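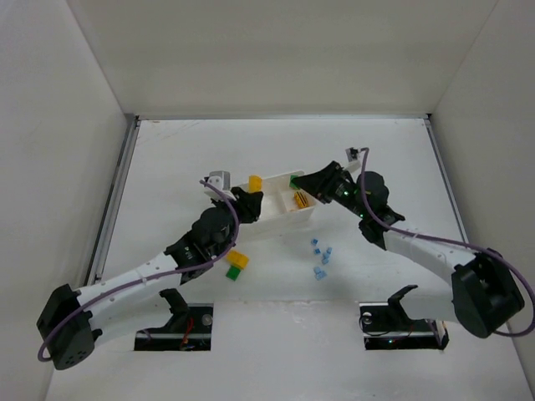
Tusdale > Proyectos del taller > Brazos gemelos > Preguntas frecuentes

¿Quién construyó la celda?
Elango Achari y yo, Birthe Blöndal, en el taller compartido de Tusdale. Empezamos en marzo, las tardes que teníamos libres.

¿Cuánto costó?
Hasta 400 euros en perfiles, paneles y tornillos. Los brazos se pagaron aparte y no los cuento aquí.

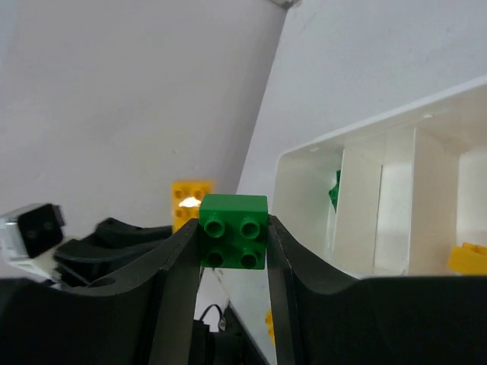

¿Por qué piezas de juguete?
Son baratas y tienen medidas muy regulares. Si un dedo queda mal alineado, la pieza gira y el error se nota enseguida. También usamos piezas pequeñas, que son más difíciles de agarrar.

¿Puedo usar otro controlador?
Sí, pero nosotros sólo hemos probado el Jasteck. La configuración está en la carpeta Stoltumow, con las notas de montaje. 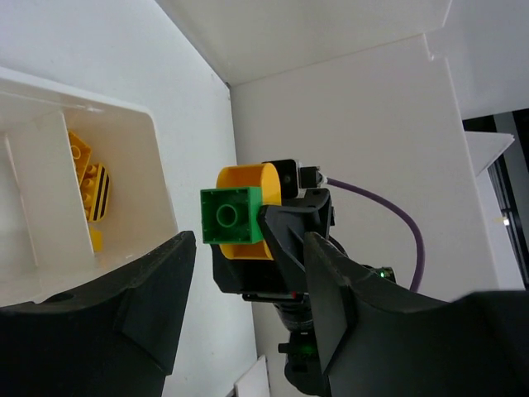
¿Hay que calibrar cada día?
No. Calibramos después de mover una base o de cambiar un dedo. El proceso tiene 9 pasos — con paciencia, se hace en una tarde.

¿Cómo se guían los cables?
Este punto nos costó bastante trabajo. 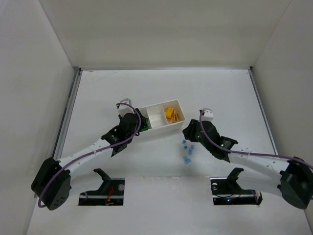
El cable de cada brazo necesita holgura en la muñeca y en el codo. La primera versión lo llevaba muy tenso y el conector se soltaba. Ahora el cable morado sigue el tramo blanco del brazo y forma curvas flojas — les recomiendo dejarlo así. Antes de encender, muevan cada articulación con la mano hasta su límite.

¿Se puede visitar?
Sí, los viernes. Escriban antes a Elango, por favor.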